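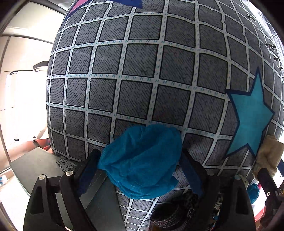 ## Lista de comprobación: pinzas de mano, comparativa de octubre

Puesto de pruebas de Galang. Revisa: Rowena Talavera.
Pinzas comparadas: Bistell (dedos con almohadilla lisa) y Diston (dedos con almohadilla estriada). El controlador es el mismo para las dos, Dollutska.

Marcas: **OK** / **Obs.** (se puede trabajar, queda anotado) / **NO** (se para hasta corregir).

### 1. Antes de encender

- [x] **Tornillos de los dedos apretados.** OK en las dos. En la Bistell el tornillo exterior del dedo izquierdo admitió un cuarto de vuelta más. Repasar al cambiar de turno.
- [x] **Dedos sin grietas ni rebabas.** OK. Mirar también el borde interior de las ventanas, que es donde se rompió el juego anterior.
- [x] **Almohadillas bien pegadas en toda su longitud.** Bistell OK. Diston, Obs.: la punta derecha se levanta un poco al tirar con la uña. No se ha vuelto a pegar para no cambiar las condiciones a mitad de la comparativa.
- [x] **Cable sujeto a la empuñadura.** OK.
- [ ] **Etiqueta de identificación legible en las dos pinzas.** Obs. La de la Diston está borrada. Pedir otra.

### 2. Cámara de la pinza

- [x] **Lente limpia.** OK, con paño seco.
- [x] **Los dos dedos entran en imagen con la pinza abierta y cerrada.** OK.
- [x] **Se ve el punto de contacto con la pieza.** OK con tela y con objetos pequeños. Con un objeto muy grande detrás, como la pelota hinchable, el fondo ocupa casi toda la vista y se pierde la referencia de distancia. Obs.: en esas tomas hay que acercarse más despacio.
- [x] **Exposición con la ventana al fondo.** Obs. La ventana sale quemada. La zona de los dedos se distingue bien y se acepta.

### 3. Controlador

- [x] **Parada de emergencia probada con la pinza abierta y cerrada.** OK.
- [x] **Límite de corriente en 600 mA.** OK. Venía en otro valor tras la última actualización – comprobarlo siempre, aunque la pantalla indique «perfil cargado».
- [x] **Retardo entre gatillo y cierre.** Bistell, 46 ms. Diston, 235 ms. La diferencia se nota en la mano. Repetir la medida de la Diston con el cable corto antes de dar el dato por bueno.
- [ ] **Copia del perfil guardada.** Pendiente.

### 4. Material blando

Piezas: tela no tejida azul arrugada, paño y guante. Se hacen 24 agarres por pinza y por pieza.

- [x] **La tela queda cogida entre las dos almohadillas.** OK. Comprobar que el contacto es por los dos lados; si solo apoya uno, el agarre se anota como fallido aunque la pieza no caiga.
- [x] **La tela no se mete en la articulación.** Bistell OK. Diston, Obs.: dos enganches con el guante, sin rotura. Se abrió la pinza a mano y se siguió.
- [x] **Agarre con la tela apoyada en superficie curva.** OK. La pelota cuadriculada vale para esto: la cuadrícula se curva con la superficie y ayuda a comparar la posición entre tomas. No apretar con las puntas contra el plástico.
- [x] **Puntas sin aristas que puedan pinchar la pelota.** OK. Pasar el dedo por las dos puntas antes de cada serie.
- [ ] **Presión de la pelota anotada.** NO. Falta un manómetro de baja presión. Las series sobre la pelota quedan paradas desde este punto; las ya hechas se guardan aparte.

### 5. Zona de trabajo

- [x] **Paso libre hasta la puerta.** OK.
- [x] **Suelo despejado junto al operador.** Obs. Retirar lo que no sea de la serie en curso y guardarlo en su caja.
- [x] **Manos fuera del recorrido de los dedos durante el cierre.** OK. Las piezas se colocan siempre con el gatillo suelto.

### Comentarios

La Bistell responde antes y suelta la tela con limpieza. La Diston aprieta más parejo en piezas gruesas, pero con el retardo actual no se puede comparar en tareas rápidas – primero hay que aclarar si el problema es de la pinza o del cable.

El peso no se ha valorado en esta lista. Dos operadores comentaron cansancio en la muñeca al final de la serie larga, uno con cada pinza.

### Pendiente

1. Manómetro para la pelota.
2. Etiqueta nueva para la Diston.
3. Segunda medida del retardo con cable corto.
4. Guardar el perfil del controlador con el límite correcto.
5. Decidir si se cambia la almohadilla derecha de la Diston. Si se cambia, repetir el apartado 4 completo con esa pinza.

R. Talavera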